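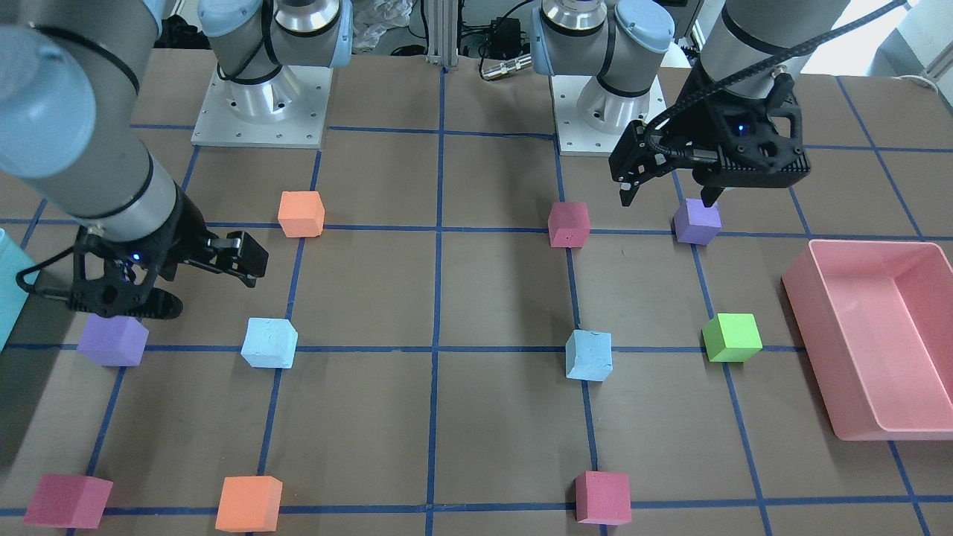 Filed under: Grippers

1/ Saturday, April 19, 2025, and I am comparing fingers again. Two arms, ten foam cubes, one pink tray. Wide fingers on the robot's right arm, narrow ones on its left. Rorkville gets the building to itself on weekends, apart from me and Dong-geon Um, who came in for his charger and stayed.

2/ The rules, such as they are. Each arm picks a cube, drops it in the tray, goes back for another. I reset the cubes to the tape lines by hand every round. The tape is blue, the paper is brown, my knees are 46.

3/ Foam is a rude test object. It squashes, so the gripper reports a nice firm hold on something it has by one corner. Then it swings toward the tray and you find out together.

4/ Score so far: 326 attempts, 134 with the narrow fingers, the rest with the wide. I'm not posting success rates until Deok-su Gil has looked at my spreadsheet. Last time he found a column I had summed twice.

5/ Early impression anyway. Wide fingers forgive a bad approach angle. They also shove the neighbors when I crowd the cubes together. Narrow fingers go in clean and then let the cube pivot like a little weathervane.

6/ Someone asked about the controllers. Both arms are on Trelance. I tried Stolutura for a week in the winter and liked everything except the part where it homed itself during lunch.

7/ Grip force: we settled on 8 on the Trelance scale, which has no units. I wrote to ask what the units were. They sent me the scale again.

8/ Light blue is the color giving the detector the most grief. Those two are lumpier than the others and the pose estimate wobbles. Purple, fine. Green, fine. Orange, it would pick orange all day if I let it.

9/ Dong-geon wants rubber pads on the wide pair before we call it. I want the same pads on both or neither – otherwise we're comparing rubber. We've been having this discussion since Tuesday.

10/ Next batch is the Yeon fingers, the soft ones, if the adapter plates show up. The tracking page says they've been "processing" for a while now.

11/ For those who enjoy logs: run 1363 is the one where both arms went for the same cube. No damage. I have moved the keep-out zone over and apologized to the e-stop button.

12/ Back to resetting cubes. Spreadsheet goes up once Deok-su is done with it – replies open if you've run narrow fingers on foam and got the pivot to stop.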